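Home Forums Laundry & Linen Sewing Storage New posts Search Log in

Folding a long-sleeved top with a trim down the front

pegbag_191
I've got a pale pink top, nearly white, long sleeves, with a grey-brown trim round the neck and a band of the same running down the front. Orange flowers either side of the collar. Every way I fold it I end up with a crease across the flowers or a kink in the band. It has to go in a drawer as the wardrobe is full. How do other people do it?

Strobel
Face down on a bed, sleeves across the back, then fold the bottom up in thirds. The front ends up on the outside and the band only gets bent across, never lengthways. I do all my shirts like this.

hallcupboard
Don't fold it. Hang it. Anything with decoration at the neck should be on a hanger, and a padded one if you can get it. I have the Trellamex ones and they're fine.

Strobel
She said the wardrobe is full.

hallcupboard
Then take something out of the wardrobe. Jeans can go in a drawer and come to no harm.

twotowels
I'd roll it. Lay it face up, sleeves in, and roll from the hem so the neck is the last bit and sits on the outside. I've got 23 tops in one drawer that way and can see all of them.

pegbag_191
Tried rolling last night. The sleeves came out with ridges all the way down. It might be that I rolled it too tight.

twotowels
Probably. It wants to be loose, more like a swiss roll than a sleeping bag.

Strobel
Rolling is for T-shirts. With a cuff you get a lump wherever the cuff lands, and the lump prints through to whatever is on top of it. If you must roll, fold the sleeve back on itself first so the cuff sits up by the shoulder.

mrs_unolley
Has it been ironed before you fold it? If there are soft creases under the arms they'll set in the drawer. I go over mine inside out on a folded towel, low heat, and leave the flowers until last. Let it cool flat before you touch it. I usually leave it on the bed while I do the pillowcases.

hallcupboard
I wouldn't put an iron anywhere near the flowers, inside out or not. Steam from a distance and smooth it with your hand.

mrs_unolley
I've done it with a towel for years and never had any trouble - but check the label first.

twotowels
Tissue paper? A sheet inside the front, behind the collar, and another where the fold goes. Rekanance sell it in packs of 600, which will see you out.

Strobel
Tissue is a good idea for something you wear twice a year. For a top you wear every week it's just more to put away.

pegbag_191
Thanks all. It's worn most weeks so I'll leave the tissue. Going with face down in thirds, after a press with a towel under it, and I'll lay it out properly on the bedspread to get the sleeves straight before turning it over.

mrs_unolley
Do the buttons up if it has any, otherwise the neck pulls to one side.

pegbag_191 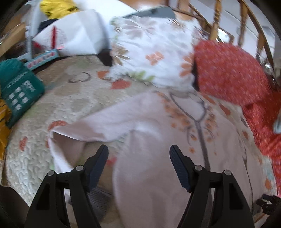
Last edited: Wednesday, 3.23 pm

No buttons on mine that I can find. Still got the creases under the arm to see to, and I haven't turned it over yet.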